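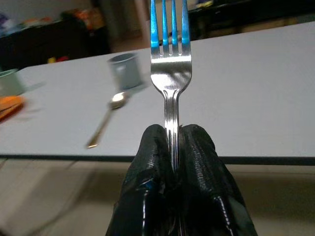 How many demonstrations do you need before a learned policy can clear a table?

For one table and one set of dishes, 100 good ones got us a policy that worked most of the time. Once we started changing the dishes and the table position, we needed closer to 400, and forks and spoons are still the weak spot.

Forum: Teleoperation and Data Collection
Thread: Table clearing, how many demos and how messy

wfarah
Starting a new thread because the old one drifted into motor talk. We're collecting two-arm demos for clearing a table after a meal. Cups, a bowl, a plate, a fork, a spoon. The first answer up there is from my notes and I'll stand by it for our setup only. My question to the rest of you is what to do with the bad takes. Right now I throw out anything where the operator regrasps more than once. Suha thinks that's a mistake.

suha_t
I do think it's a mistake. If every example is a clean grasp on the first try, the policy never learns what to do after a miss. It closes on air, lifts anyway, and goes through the rest of the motion with nothing in the hand. I watched the Pisturham policy do that for an entire afternoon. Keep the regrasps. Throw out the ones where the operator got lost or stopped to talk.

carla.sfeir
Disagree, at least early on. With a small set, the regrasps teach hesitation. Ours would hover over a spoon, open, close, open again, and never commit. We took the regrasps out, retrained, and the hovering went away. We put them back later when we had more data.

wfarah
How much later?

carla.sfeir
At 400. Before that it hurt more than it helped. That was with Mina, our older rig, so take it for what it is.

rania_dabbas
You may both be right. What matters is whether the recovery is short. If the operator misses and fixes it within 3 seconds, I keep it. If it drags on, I cut it. I also tag every take with the object that caused the trouble, and nearly all of the tags say fork or spoon. Flat metal on a flat table is hard to get under, and the shine makes the depth reading jump around.

The other thing I'd look at is the room. We used to clean everything up before a session and the policy fell apart as soon as there was a chair out of place.

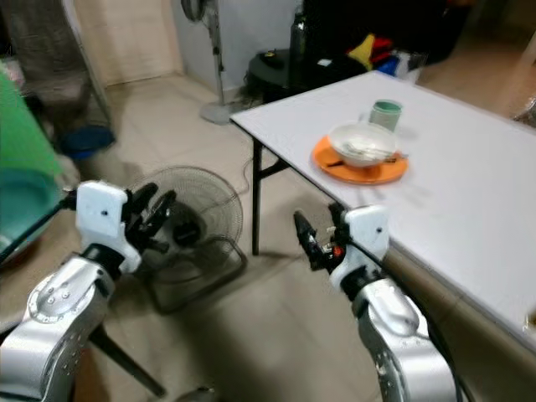 So now we leave the room alone. Fans stay where they are, whatever is on the floor stays on the floor, and we move the table a little between batches. Dishes go on in whatever order the operator likes. Success on a fresh layout went up, and we didn't change anything in the training code.

wfarah
Do you leave food in the bowls?

rania_dabbas
Sometimes. A clean bowl and a used one don't look the same from overhead, and people don't rinse before they clear. I wouldn't do it for every take.

afaf_saab
Question from the operator side. I do most of the driving for Khalaf and nobody has mentioned fatigue. My takes after the first hour are slower and the wrist angles get lazy. Are you all sorting by operator and time into the session?

suha_t
By operator, yes. By time, no, and I should.

afaf_saab
Try it. We stop at 14 takes and swap people. The grasp angles are much more even now. Grornard had us doing long blocks before that and a lot of it ended up unused.

carla.sfeir
14 seems low. Setting up a new operator costs us more than the tired takes do.

afaf_saab
Depends how long your setup is. Ours is a chair swap and a quick check of the grip calibration.

wfarah
OK, plan for now — keep the short recoveries in a separate folder, train with and without, and log take number for each operator. Rania, could you post your tag list? I'd like to use the same names if we're going to compare.

rania_dabbas
Will do tonight. It needs a cleanup first, there are two different tags for cup.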